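Jun 29, 2020

# Small table, morning things

This is the second gallery from our flat. In March I showed the shelves, and several readers asked me for the table, so now it has its own page. It is a small table and it must do many jobs: breakfast, letters, mending, and the bathroom things when the bathroom is full of other people.

I bought it second-hand from a shop called Zamora for 50 dollars. The seller told me the model is a Troka, but I could not find this name anywhere on it, so please take it with a little caution. I carried it home on the bus, which was 16 stops, and I would not do it again.

## The top and the morning set

The colour was my first reason to buy it. In the shop it looked almost yellow. At home it is much calmer, and it changes with the light through the day.

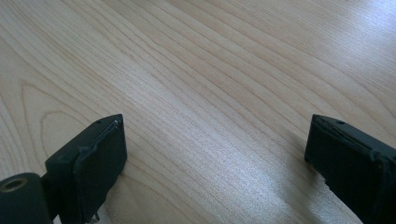 Close to the top: beige and tan, a little pinkish in one part and more grey where the light reflects.

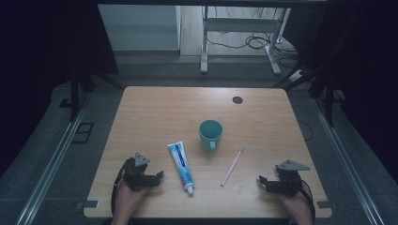

The green cup with its handle to the front, the toothpaste on one side and the pink toothbrush on the other. The round hole for cables is near the back, on the right.

## Notes on care

I am not an expert in furniture, but these habits work well for me.

- Wipe along the grain with a soft cloth, then dry with a second one.
- Toothpaste should be wiped off the same day. When it becomes hard I put a damp cloth on it for a few minutes and do not scratch.
- For old marks I use a cleaner from Hisport, 25 millilitres in a bucket of warm water. It has a strong odour, so I open the window.
- A cup with a wet bottom gets a coaster — I learned this with my previous table.

The corners are rounded, and my hip is very grateful for it.

## Still to come

The next gallery will be the kitchen drawer. I am also saving for a chair of the same colour. The one I like is in the Chaturvedi catalogue and costs 400 dollars, so it will take a while. If you have seen a similar one at a better price, please write to me under this page and tell me if the seat is comfortable.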